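Como trocar a pasta térmica de um PC antigo

Por Hatice Kahraman – domingo, 29 de outubro de 2023
18 comentários | 100 compartilhamentos

Se o seu computador velho anda barulhento, experimente trocar a pasta térmica antes de pensar em aposentá-lo. É um dos meus serviços favoritos – barato, rápido e dá um gosto danado de fazer!

Desligue tudo da tomada, segure o botão de ligar por alguns segundos e deite o gabinete numa mesa firme, com a lateral aberta virada para cima. Solte o conector da ventoinha e afrouxe os quatro parafusos do dissipador em cruz, um pouquinho de cada vez. Se ele estiver grudado, gire de leve para os lados, sem puxar com força. 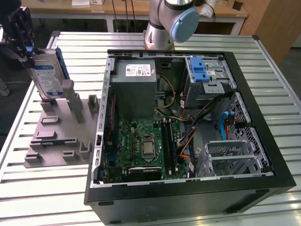
Gabinete deitado e sem a lateral, com o processador à vista no soquete.

Agora a limpeza. Álcool isopropílico, filtro de café (não solta fiapo!) e paciência até o metal brilhar. Limpe também a base do dissipador, que todo mundo esquece.

Ponha uma gota do tamanho de um grão de arroz bem no centro e deixe a pressão espalhar. Eu uso a Kurek, que vem em seringa, mas o Genji Onishi jura pela Primia e as máquinas dele vão muito bem – fique à vontade. Aperte os parafusos em cruz de novo, religue a ventoinha e confira se ela gira logo na partida.

Em dezembro publico a parte da limpeza das ventoinhas.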